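Hand closes fine but fruit slides out on the lift. Home build, help please

Posted by Hagos Hailu
2024-07-28

Been stuck on this for weeks so any ideas welcome. One arm, one hand, bench in my garage. The job is dumb simple — pick an apple off a plate, move it, put it down on another plate. 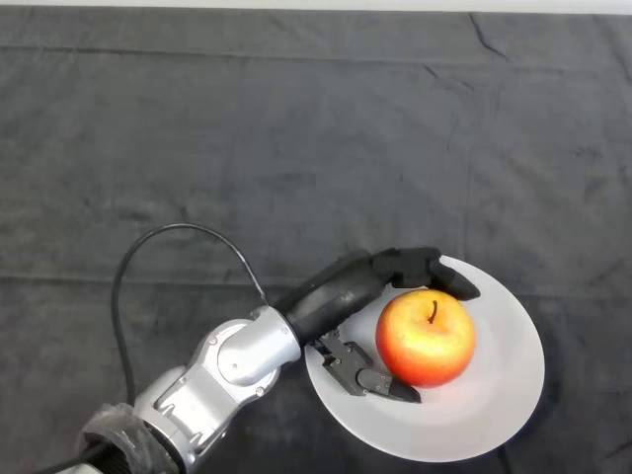

Closing is fine. Fingers come in, thumb comes in, motor current goes up like it should, everything stops moving. Then I lift and maybe half the time the apple rolls out toward the open side before I'm a hand's width up. Sometimes it goes later, during the swing. Small apples are better, big ones are terrible.

Stuff I know:

Fingertip motors are limited to 525 in the config (raw units, no idea what that is in real force). Went up to 3,000 once just to see and the hand driver faulted right away so not doing that again.

The arm is a secondhand Plendale, hand came from someone on the Makari list. Control code is mine, Python, ugly. Grip is position first, then it switches to current when it feels contact.

Fingertips are bare. They're hard and pretty slick.

Lift starts as soon as contact is detected on both sides. No wait.

Tried: slower approach, different wrist angle, cloth under the plate so the plate doesn't skate around. The cloth helped with the plate, did nothing for the drop. Also tried coming straight down from the top but then the thumb hits the plate before it gets under the widest part of the fruit.

Is this a force thing or a geometry thing? Or do I need tactile sensors. Really don't want to buy tactile sensors.

Sala_bench

Geometry mostly, I'd say. If your finger is landing up near the stem and the thumb is low on one side, the two contacts don't line up through the middle of the apple. So squeezing harder just makes it squirt out faster. Same as a wet bar of soap.

What I'd do, in this order:

Put something grippy on the tips first. Silicone self-fusing tape, one wrap, stretch it tight. Or cut the fingers off a rubber dish glove. Costs nothing and you'll know in ten minutes. I did the dish glove for a whole winter before I bothered to make real pads.

Then fix where the contacts go. Hold the apple in the hand yourself with the motors off and push the fingers around until it feels solid when you tug on it. Write down those joint angles. Make the close go there and don't let contact on one side stop the other side early. If your code freezes the finger the second it touches, and the thumb is still coming, the apple gets shoved and you end up off center every time.

Then the wait. You have zero wait between contact and lift, that's too agressive. Put in half a second. Lift a tiny bit, stop, check the current again on both sides, then go. If one side dropped, put it back down and regrip.

About the plate, raise the fruit up. A jar lid under it or a ring of foam, whatever gets the thumb clearance to come in lower. You can take it away again later when the rest works.

No tactile sensors needed for apples imo. Eggs, maybe.

Oh and check that loop of cable going into the wrist. If it's stiff it can tug at the hand when the arm swings, I had a drop that was only ever on left turns and it was that. Took me all of January to find.

mk2072

just use a suction cup

clukidden_fan

Suction on an apple is ok if it's smooth and you miss the stem, but he has a hand so...

Agree with the tape. I'll add: your current limit might be fine but look at what happens AFTER the switch from position to current. On mine the code set current mode and there was a gap of 2 cycles with no command, fingers relaxed a hair, then squeezed again. Couldn't see it by eye. Logged it and there it was plain as day. Log goal and actual for every finger joint, plot from contact to drop, post it here.

Also the swing. Drops during the swing are a seperate problem from drops on the lift — probably acceleration. Cut it in half and see if those go away. My whole Clukidden build runs at almost walking-through-mud speed and I'm fine with it.

Hagos Hailu

OK quick update. Dish glove fingers on, half second wait in. Big apples still iffy but the small ones are staying put on the lift now. Haven't touched the contact order yet, the code for that is a mess and I have to pull it apart first. Will do the log thing this week and post the plot. Thanks both, and no on the suction cup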